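Butcher block

Butcher block is a building style for wooden tops in which many narrow pieces are glued side by side into one thick slab. It is used for kitchen counters, worktables, cutting boards and desks, and it is one of the most satisfying ways ever found to turn small pieces of wood into a big, useful surface!

History

Early meat cutters worked on sections of tree trunk, which were tough but tended to split as they dried. Gluing up smaller pieces gave a steadier block that could be made to almost any size. In the town of Kastham, a joiner's shop was selling glued blocks by 1830, and the local museum still shows 2 of them, both wonderfully scooped out by years of chopping.
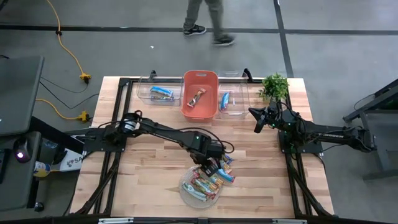
Grain direction is what separates the main types. In end grain blocks the pieces stand upright, so the knife meets the tips of the fibers and the surface looks like a checkerboard. Edge grain tops are laid with the narrow sides of the boards facing up, and face grain tops show the wide sides. Long planks or strips set next to each other give a striped look, and in a light wood, as on the tabletop shown, the effect is bright and lively. Maple is the classic choice, though beech, birch, oak and walnut all have their fans.

Care

Tops used for food are usually rubbed with mineral oil, often mixed with beeswax. Spills should be wiped up quickly. Deep scratches can be sanded out and the spot oiled again, a lovely quality that few other counter materials share. Wood also swells and shrinks across the grain as the seasons change, so large tops are fastened through slotted holes that leave them room to move.

See also: Cutting board, Workbench, Wood glue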